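Préparer et découper les démonstrations bimanuelles pour l'apprentissage par imitation

La présente fiche décrit la procédure retenue par le groupe Manipulation du laboratoire Gravmont pour les tâches de mise en boîte à deux bras. Elle s'adresse aux opérateurs comme aux personnes chargées de l'entraînement des politiques.

Avant la séance, vérifier le calibrage des caméras de poignet et de la caméra de tête. Les trois flux doivent partager la même horloge ; un décalage supérieur à 32 ms entraîne le rejet de l'épisode.

Disposer ensuite les objets selon le plan de tirage. La position et l'orientation du téléphone et des éléments de boîte varient d'un épisode à l'autre. Des objets étrangers à la tâche, tels qu'une paire de ciseaux ou une boîte fermée, peuvent rester sur la table – ils servent de distracteurs et ne doivent pas être saisis.

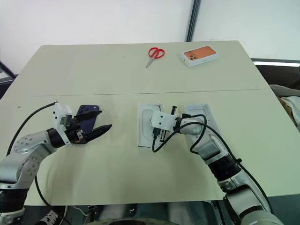

L'opérateur marque un temps d'arrêt entre deux sous-tâches. Ces pauses facilitent la segmentation, effectuée à partir de la vitesse articulaire et de l'ouverture des pinces. Chaque épisode est découpé en trois phases : approche, saisie, dépose. Les frontières proposées par l'outil Peltex sont relues par un second annotateur.

Pour l'entraînement, la politique prédit des séquences de 16 actions. Meenakshi Nautiyal et Ionuț Moldovan ont constaté que des séquences plus longues dégradaient la coordination des bras lors de la dépose. Ce réglage ne doit pas être modifié sans nouvelle évaluation.

Les épisodes interrompus sont conservés dans un répertoire distinct, accompagnés du motif d'arrêt. Toute question relative au format des annotations est à adresser à Xuân Quan.

Version du 10 août 2023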